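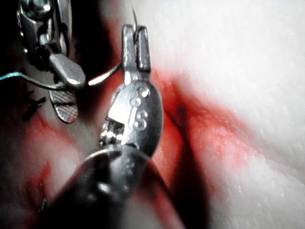

How to look after your stitches at home after a small operation

Hello again, and if you've come to this page with a sore tummy and a cup of tea going cold beside you, then I hope you're sitting somewhere comfortable. I had my gallbladder out in July, and although the ward gave me a very good leaflet, I read it in the car, put it down somewhere safe and haven't seen it since. So I've written out what I did at home, with a good deal of help from my neighbour Yurani Valderrama, a retired district nurse who has looked at more wounds than I've had hot dinners.

Please do whatever your own hospital told you first. They know what kind of stitches you have and what they put over the top, and I don't!

Before you go in

Do the boring jobs while you can still bend. I moved the saucepans up from the bottom cupboard, changed the bed, and put a basket on the kitchen worktop with everything I'd be wanting: spare dressings, the painkillers I'd been told I could take, a notebook, a pen and a long phone charger. Buy or borrow some loose trousers with a soft waist. Mine were my husband's pyjamas and I lived in them.

Ask these before you leave the ward

Are my stitches the sort that dissolve, or does somebody need to take them out? If they need taking out, who books it, me or you? When can I have a shower? When does the dressing come off? Who do I ring in the night? Write the answers down there and then, or get whoever is fetching you to do it. You will feel quite awake and sensible and you will not remember a word.

Step 1: Wash your hands

Soap, warm water, between the fingers, and a clean towel of your own that the rest of the family keep off. Do it before you touch the dressing and again when you've finished.

Step 2: Have a look once a day

Pick the same time each day. I did mine at 9 in the morning, by the bedroom window where the light is good. If the dressing is meant to stay on, leave it on and look at the skin round it. If it's off, look at the wound itself and don't prod. A little pinkness and a bit of bruising is usual in the first days, and so is itching as things start to heal, which nearly drove me up the wall. I put one line in the notebook every day, even if it only said "same as yesterday".

Step 3: Shower, don't soak

Once you've been told you can shower, keep it short and let the water run over you gently. No scrubbing, no scented gel on the wound, and no baths or swimming until you've been given the all-clear. Pat dry with something clean and soft. Yurani is very firm on the patting.

Step 4: Change the dressing if you've been asked to

Peel it slowly, holding the skin down with your other hand. Put the old one straight in a bag and the bag in the bin, wash your hands again, then put the new one on without touching the padded middle part. If you've run out, a chemist will find you the right size, so take the empty packet with you. I put no creams or powders on at all, as I'd been told not to.

Step 5: Leave the ends alone

You may find a tiny bit of thread poking out. Don't pull it and don't snip it. If it catches on your clothes, ring and ask.

Step 6: Move about, but gently

Short walks to the gate and back, then to the postbox, then round the block. When you cough or laugh, hold a small cushion against your middle (I took mine everywhere, even to the hairdresser's). Leave the hoover, the heavy shopping and the grandchildren's car seats to other people until you've been told you can lift.

When to ring somebody

Ring your ward, your surgery or 111 if the skin is getting redder, hotter or more swollen, if there's pus or a nasty smell, if the pain is getting worse day by day, if the edges come apart, or if you feel shivery and feverish. If it's bleeding and pressing on it doesn't stop it, get help straight away. Don't sit there worrying about being a nuisance. I rang twice and they were lovely both times.

If you've a tip of your own for the itching, do pop it in the comments, and I'll pass them all on to Yurani.

Vasanthi

Related posts
Easy suppers for when you can't stand for long
What to pack for one night in hospital
How to wash pillows without making them lumpy
A get-well basket on a small budget

We use cookies to help Mumside remember your settings. Accept | Manage choices

Contact us | © Mumside, Vasanthi Dissanayake | Back to top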